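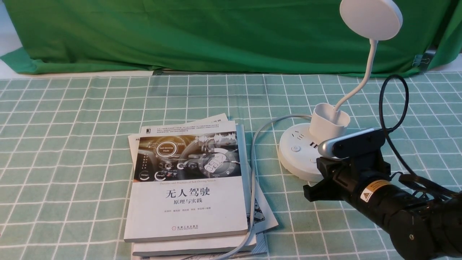
Page last changed: 6/26/25

Speaker notes: Prompting a comedy

Talk for the Flerville Players, given by Norbert Brabec. Slides are numbered in the margin of the printed copy only.

Start without the slides. Say who I am, that I have been prompter for the Players on 8 productions, and that before that I mostly moved furniture. Thank Siyabonga Steyn for directing the March show and for letting me use it tonight.

The show was The Lodger at Celano, a farce in two acts. Ask who saw it. Ask who was in it. The ones who were in it can correct me at the end.

What a prompter does. Sits in the corner, downstage left in our hall, with the script and a shaded lamp. Follows every word. Gives the line when an actor needs it and keeps quiet when an actor doesn't. Most of the job is the second part.

Why comedy is harder than drama from that chair. In a drama a pause usually has a look to it. You can see the actor holding it. In a comedy the pauses move every night, depending on the laugh. The cast waits for the laugh to drop, then speaks. If you come in with the line during that wait, you have killed the joke and the actor will tell you so in the interval.

Tell the soup story. First night, act one, Mr. Oravec lifts the lid of the tureen and stops. In rehearsal he stopped for a breath. With a full house he stopped for much longer, and I gave him the line, loud. He already had it. The third row heard me better than they heard him. Let people laugh, then move on.
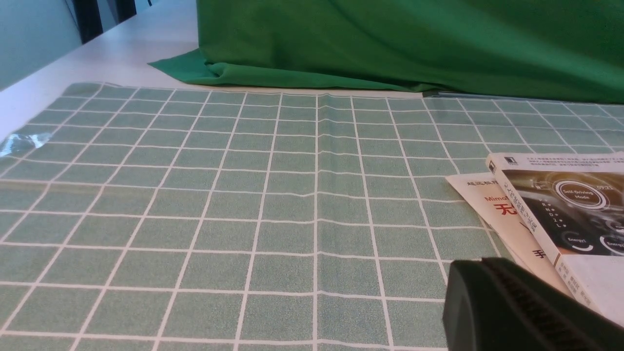 4 min read

Marking the script. Hand round my copy here. Pencil only. I use a slash for a short pause, two slashes for a long one, and a wavy line under anything that got a laugh in the dress rehearsal. A circle around a word means this actor has lost this word before. I don't write names next to the circles — people pick the book up and read it.

Photocopy on one side of the paper and keep the left page blank for moves. It makes a fat binder but you need to know when someone is supposed to be crossing the stage. If they are crossing, they haven't forgotten. If they should be crossing and aren't, get ready.

Come to rehearsals early in the run. I used to join in the last 2 weeks and it wasn't enough. Now I start when the books go down. By then you want to know how each person breathes before a long speech and who looks at the floor when they're stuck.

How to give a line. First two or three words, flat, no acting. Pitch it under the other voices and send it to the person. A whisper is no good, it hisses and doesn't carry. Practice this with the room: get a volunteer up to the far wall and have them raise a hand when they hear me.

If they don't take it, give it again, a bit more of it. If they still don't take it, give the line to the other actor. Mrs. Vonisetti has a cue in act two that can be jumped to from nearly anywhere, and we used it on the second night. 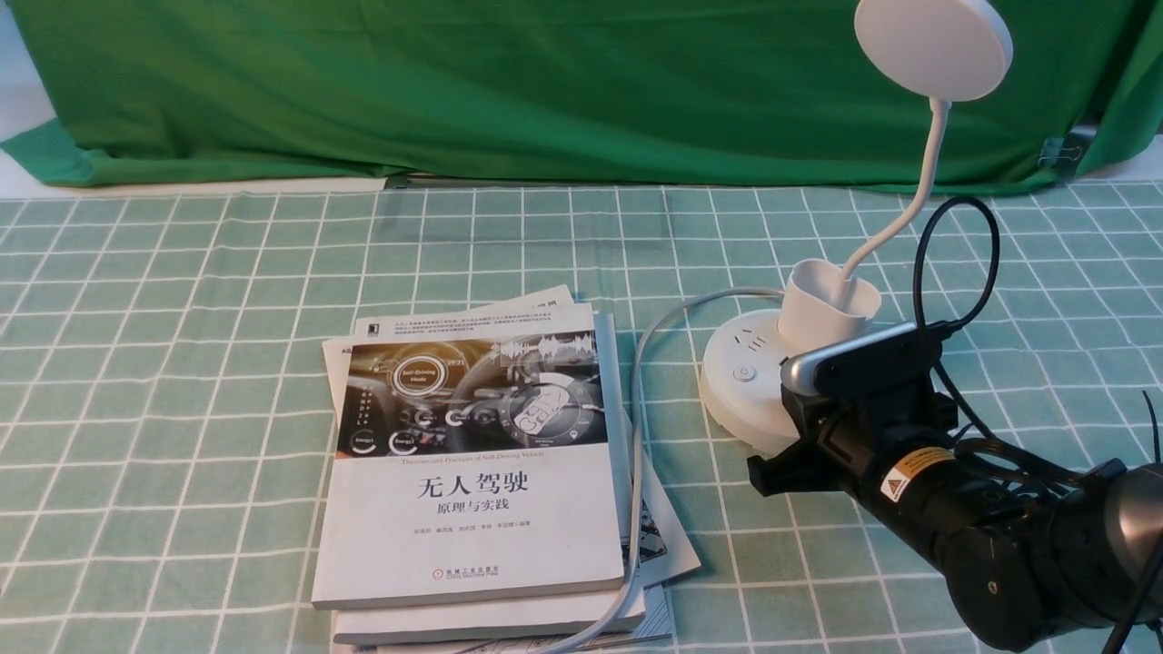 Jumps. When a cast skips ahead, the prompter has to find the new place faster than they do. Farce is bad for this as the same line comes round again and again. In our script "Has the lodger eaten?" is said 5 times, and each time a different door opens. On the second night they went from the second one to the fourth. That lost us the business with the umbrella, which the stage crew had already set, so there was an umbrella on the stairs for the rest of the act.

What I do now is put a colored tab on each repeated line and write on the tab what has been missed if we land there. Then I can tell stage left over the headset what not to bring on. Siyabonga wanted the same tabs in his copy and now we both have them.

Pause for water. Check the clock. If running late, drop the next part and go to the advice.

Ad libs. Some people in this group add lines. I am not going to say who. An ad lib in a straight scene is a nuisance. In a farce it can be fine if the actor comes back to the written cue at the end of it. Ask them to do that. The person opposite is waiting for those exact words, and so is the lighting desk.
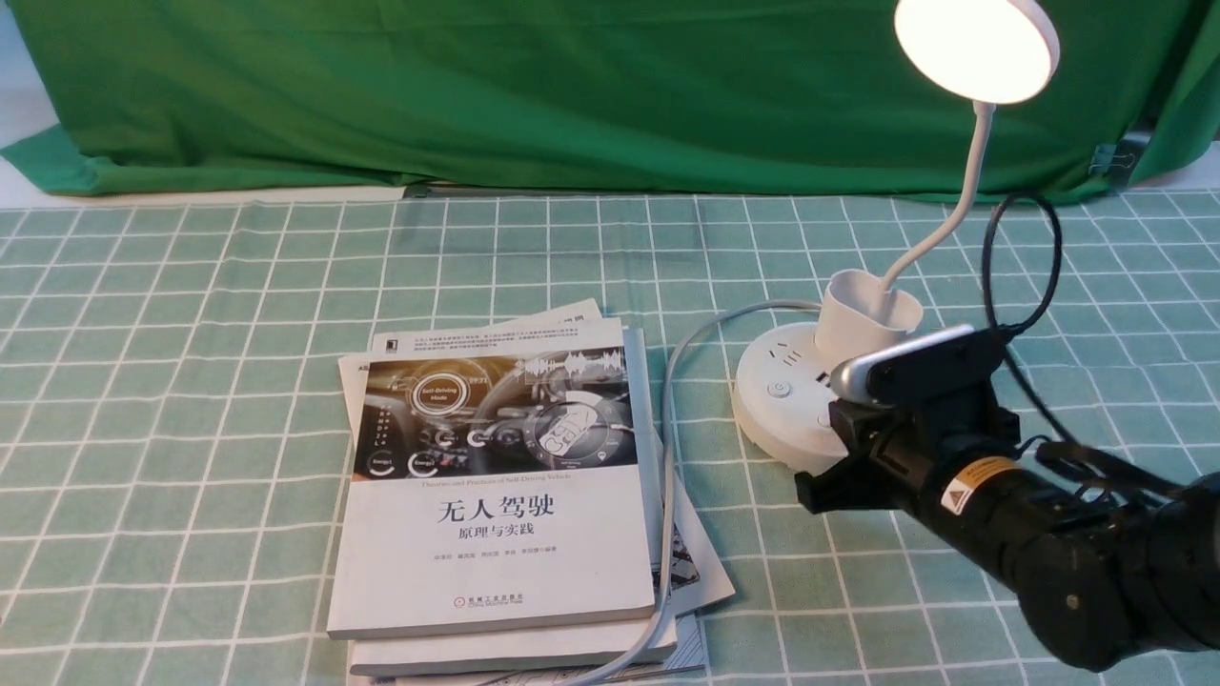 Advice for anyone thinking of doing it:

Eat before the show. You can't leave the chair.

Wear dark clothes and quiet shoes.

Don't watch the play. Keep your eyes on the page and use your ears, with a quick look up at the pauses you've marked.

Don't laugh with the house. You lose your place.

Bring a spare bulb for the lamp.

Mention the hall fund here, as asked. The new curtain track will cost 3,000 dollars and there is a tin by the door.

Questions. Someone will ask if we could use an earpiece. Answer: tried it once, the actor repeated my "sorry" out loud.

Get the script back before people leave.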